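Sorting Offcuts by Color: A Conversation at the Barredo Block Shop

Barredo makes building blocks in two colors, dark green and a reddish brown, and sells them to schools and toy libraries in lots of 1,000. The blocks are long and narrow. They are cut at Plonside, finished at Warkau, and arrive at the packing shop mixed. The shop manager, who has run the packing side for 11 years, agreed to talk about bins, floors and what happens to a painted edge between the saw and the carton.

The conversation began with the bins. The shop uses rectangular metal ones with sloping walls, set one behind the other. Plastic tubs were tried first. "They bowed when you filled them," the manager said. "Once the wall bows, the blocks bridge across the corners and stay there. With metal the slope holds its angle, and a block that lands on the wall slides down to the floor."

The slope has a cost. Blocks strike it on the way in, and the coating goes. The manager does not repaint. "Fresh paint on the wall comes off on the product. Bare metal doesn't. We let it wear, and when an edge starts to lift we scrape it back and leave it alone."

Scratches on the floor of a bin are treated the same way. A gray mark on a green block can be wiped off with a damp cloth in most cases; on the brown blocks it shows less but is harder to remove. The inspection sheet, which came from Bukden along with the first set of bins, allows any scratch that does not catch a fingernail. A scratch that does catch is filed flat before the bin goes back into service.

Asked how full a bin should be, the manager gave a shorter answer than expected. "Less than people want." A deep load hides the lower layer, and the lower layer is where the defects end up. In a shallow load most faces are visible from the side of the bin, and a chipped corner can be seen before the block is picked up. The hard case is a crossed pair, with one block lying over the middle of another. The lower one has to wait. "If you pull it out from underneath, you drag its face along the edge of the top one. Take the top one first. It's slower by a second and you don't lose the finish."

Parallel blocks cause a different problem. Two pieces of the same color lying close together can be read as one wide piece, and the gap between them may be too narrow to get hold of either by its long side. The usual practice is to take the outer one by its end. The manager would like a wider gap – "a finger's width would do" – but has found no way of getting it short of shaking the bin, and shaking marks the corners.

Color sorting comes last, after the faces have been checked. It was once the first step. The order was changed when the shop found that rejects were being counted into the color totals and then subtracted by hand, with errors both ways. Good blocks are now sorted by color and stacked on their wide faces, long edges together. Mixed cartons get equal numbers of each color.

There was some disagreement over lighting. The finishing crew at Warkau prefers a strong side light, which shows dents well. The manager finds that it also throws a shadow from the bin wall across the nearest row of blocks, and keeps the lamps overhead. "I miss a few dents. I would miss more in the shadow."

Cleaning is done on Monday, before the first delivery. The bins are emptied, brushed from the back wall toward the front and wiped dry. Water is kept to a minimum, as it raises the grain at any cut end that was not fully sealed. Dust in the corner folds is removed with a stiff brush.

The next change planned is a softer edge on the blocks themselves, a slightly larger radius on the long sides. Trial pieces have been cut at Plonside. The manager has handled them and expects fewer chips, but has asked for a full lot before changing the inspection sheet.

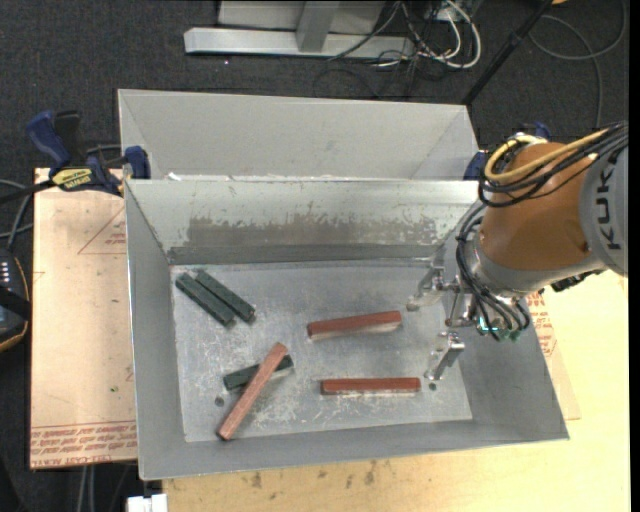
Can a bin with a worn wall still be used for painted blocks?

Bare metal is acceptable as long as no coating is lifting. Scrape back any loose edge, wipe the wall dry and check the floor for scratches that catch a fingernail before refilling.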